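Ticket reopened at the request of Abdul-Rahman Fiadzo, Parnbridge site. Complaint: order confirmation emails arrive hours late. Tostel support says the fault is on our end. I doubt it.

## What we checked

1. Mail queue on Putine. Empty at 1030, yet two test orders from that morning still hadn't reached Abdul-Rahman's inbox.

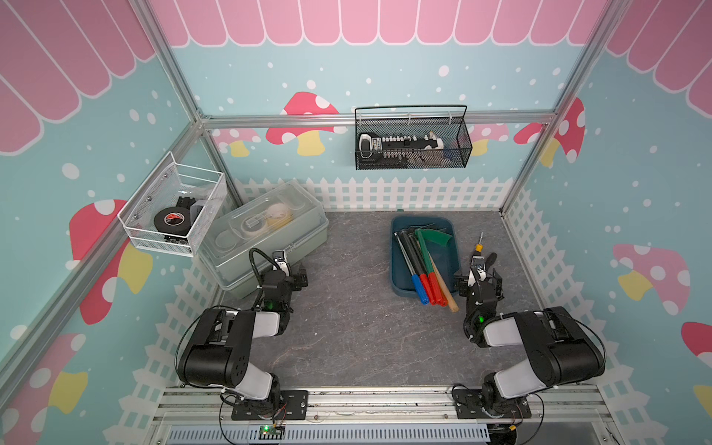 2. DNS records. Tostel wanted these "refreshed" – their word. Sushil Chauhan did it anyway. No change.
3. Spam filter. Switched off for 7 minutes. Same delay, so I'm not buying the filter theory either.

## Headers

Every late message sits at the Amoah relay before it moves on. Tostel runs that relay. Their status page is green, for whatever that's worth. 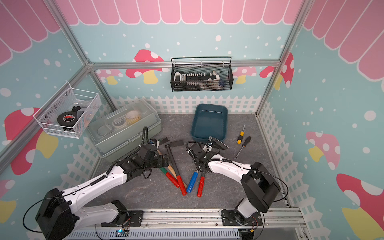 Sushil has sent them the full headers and asked for the relay logs, not another link to the help article. Filter is back on. Ticket stays open until we see those logs.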